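Spare finger pads, how many sets to budget?
Ayane Hirose

Putting in our order for a two-arm setup, small block sorting mostly. The Beltine quote has 2 sets of pads and I have no clue if that lasts until September.

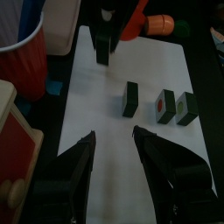

Do the pads come with the arms? One set per arm usually does, and extras go on their own line.

Pestetari
I'd get 11 and stop worrying! We paid 40 dollars a set from Kudo (shipping was slow though).

Bastthorpe
depends how hard you grip, ask for a bulk price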